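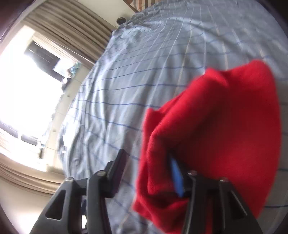
Vesidham guesthouse laundry to close on Saturdays from next week

Published February 7, 2025

The shared laundry in Vesidham, which washes bed linen for most of the small guesthouses in the harbor district, will stop its Saturday service from next week. The laundry is run by the company Oksanen and has been open six days a week for many years. From now on it will be open Monday to Friday, with the last pickup on Friday at 2 in the afternoon.

In a letter sent to customers on Tuesday, the company says that the reason is the higher price of electricity and hot water this winter. It also writes that one of the two large dryers must be replaced before spring, and that the new machine will be paid for partly with the money saved on weekend wages. No employee will lose the job, according to the letter, but the hours of five people will be changed.

For the guesthouses the news came at a difficult moment. The winter school holiday begins later in February and many rooms are already booked. Most guests in Vesidham arrive on Friday evening and leave on Sunday, so Saturday was the day when the owners sent away the sheets from the week and received clean ones for the next guests.

"I understand the company, the bills are high for all of us," says Liv Strömberg, who has a guesthouse with ten beds on the street Broverska. "But one week is too short to prepare. I have two sets of sheets for each bed, and with this new timetable I need three. Good cotton sheets are not cheap, and I can't buy them in one day."

She has now asked her guests for the first holiday weekend if they can bring their own towels. Most of them said yes, and two families asked for a lower price, which she gave them. She has also put her old washing machine from the cellar back in use for pillowcases and other small things. Sheets she will not wash at home, she says, as there is no place to dry them in winter.

Some owners are looking at other possibilities. The nearest other laundry is in Kullness, on the other side of the bay, and it takes new customers only when they sign for a full year. The price for one bag is a little lower than in Vesidham, but the ferry must be paid too, and in bad weather it doesn't go. Last winter there were several days in a row without any ferry – a guesthouse can't wait so long for its linen.

The question of a longer change between guests has also come up. If rooms are left free on Sunday night, there is time to wash on Monday and make the beds on Tuesday. For the bigger places this changes almost nothing, since they have few guests on Sundays in the cold months. The smaller ones say that they need every night they can sell before Easter.

Oksanen has offered a meeting with its customers in the old fish hall next Wednesday at 6 in the evening. The company says it is ready to discuss an earlier opening on Mondays, so that bags left at the door on Sunday evening can be ready the same afternoon. It will also rent out extra sheets by the week during the holiday, in white only, as long as they are in stock. The price for this was not yet decided when the letter was sent.

Private customers are affected as well. The two coin machines in the front room, used mostly by students and by people from the boats, will follow the same opening hours as the rest of the laundry. Clothes that are left for dry cleaning can be picked up this Saturday for the last time, between 10 and 2. After that they must be collected on a weekday.

Customers who want to come to the meeting are asked to write their name on the list at the counter.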